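The Patient Work of Teaching a Robot to Do the Dishes

At the Hultetti test kitchen the first session begins before eight in the morning, and the first thing one hears is the sound of plates. It is a small sound, ceramic against steel, and it comes again and again through the day. The people who work here stop noticing it after the first week. I did not stop noticing it during my whole visit in June.

Hultetti collects examples. The company does not build robots, and it does not write the software which will one day control them in homes. Its product is a large number of recordings, in which a two-armed robot is guided by a human operator through household tasks. A learning system later studies these recordings and tries to find in them how the task should be done. The current project is called Skatar, and its subject is the kitchen: the sink, the dishwasher and the way between them.

The target for Skatar is 3000 accepted episodes. An episode is one complete attempt at one small task, for example taking a plate from the sink and putting it in the lower rack. When I came, the team had been working on this for 31 working days, and the word "accepted" was spoken in the room more often than any other.

Each episode is recorded from several views at the same moment. One camera is at the head, and others sit close to the grippers, where they see mostly the fingers and whatever is just beyond them. For a visitor these close views are difficult to read. The operators say that after some practice they prefer them, and that from the small picture they can judge the distance to a rack better than from the large one. 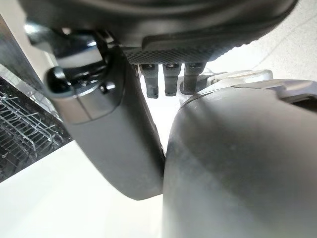

What makes an episode good

I had expected that the best recordings would be the fastest ones. The review notes, which I was allowed to read, told me something different. An episode can be rejected because the operator waited too long above the sink, but also because the movement was too sudden and the learning system would copy the sudden movement. It can be rejected when the plate is released while it still leans on the finger. It can be rejected when a camera cable has come loose, and in this case nobody is blamed, but the work is lost just the same.

A mistake is not always a reason for rejection. If the gripper misses the rim of a plate and the operator corrects it calmly, the episode is marked as a recovery and kept in its own folder. The developers at Bepari, the company which ordered the data, have asked for more of these. A machine which has seen only perfect work, they wrote, does not know what to do after its first error.

Plates are the hardest item on the Skatar list. They are thin, they stand close together, and a finger must go down beside one without pushing its neighbor.
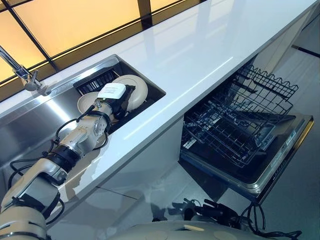 An operator who is new to the plates may need 41 seconds for a single transfer. With experience the time becomes shorter, though the shift leader does not write the times on the board anymore. She found that people began to race, and the quality of the data went down during that month.

The position of the dishes is also changed between episodes. A printed sheet gives 38 starting arrangements, and the operators go through them in mixed order. Without this, I was told, the system would learn one sink on one morning and nothing more. The same rule applies to other objects, which come in different shapes and are held at different angles.

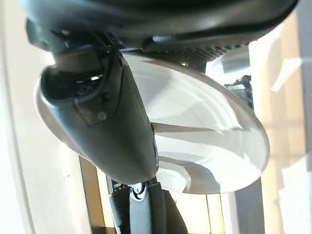

A gripper finger rests against a white, curved piece during a session at the Hultetti kitchen.

Smooth, shiny surfaces bring their own problem. They reflect the room, and in a close view a reflection can look like an edge. The annotators, who sit in the next room and mark the beginning and the end of every grasp, often play such an episode three or four times before they decide. Their software, Pilura, has a button for "not sure." In some laboratories this button would be a little shameful to use. In Hultetti the annotators are asked to press it whenever they feel doubt, and a second person then looks at the same seconds without seeing the first answer.

In the afternoon the work becomes slower. The operators change places every hour, and between turns they stretch their hands and drink tea by the window. One of them told me that she now loads her own dishwasher at home in a strange way, with long pauses before each plate. Her family has complained. She went back to her controls at ten minutes past four, and the next arrangement on the sheet was already waiting.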